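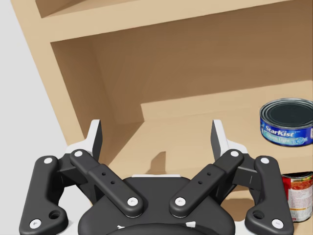
OK so I have a new favorite rabbit hole: working out what famous people from history would have put on their online wish lists. It started at lunch with Cempaka, who bet me I couldn't fill one for Jane Austen without using the word "bonnet." Challenge accepted! I want each list to fit on one tan wooden shelf with a little raised step along the back, so the small stuff goes in front and the good stuff goes up on the step where you can see it.

Jane first. A serious supply of pens, obviously, and a lap desk. Then noise-canceling headphones, for all those visitors. And I'm giving her one of those squeaky hinge kits, if they exist, because the story goes that she liked a creaky door so she could hear people coming and hide her pages. (I love her so much.)

Beethoven next, and this one got expensive. He was a huge coffee person and supposedly counted out 60 beans a cup, so he gets a hand grinder and a tiny digital scale. I spent a whole evening comparing grinders for a man who died in 1827. No regrets.

Amirul says Napoleon should get a bathtub. He really did love a long hot bath! But it breaks the shelf rule, so I swapped in bath salts, a book stand and a waterproof clock. Amirul is still arguing with me in the replies -- go look, he's making some good points.

Fun bit I didn't expect: shopping for somebody else makes you read reviews completely differently. I went through 366 reviews of a folding travel lamp for Florence Nightingale and ended up ordering one for myself. It's great. It clips onto everything.

Rules so far, for anyone who wants to play along: 8 items max, nothing you'd need a truck for, and you have to be able to say why they'd want it. Money doesn't matter. They're famous, they can put it on the card.

Prasetyo just sent me his Leonardo da Vinci list and it's five different sketchbooks, a headlamp and a kite. A KITE. I'm furious I didn't think of it.

Doing Cleopatra tonight after dinner. I have a face cream, a very good travel pillow for the barge, and then I'm stuck. Aiman wants to give her a label maker and I'm starting to come around -- she had a whole country to run. Send me your ideas!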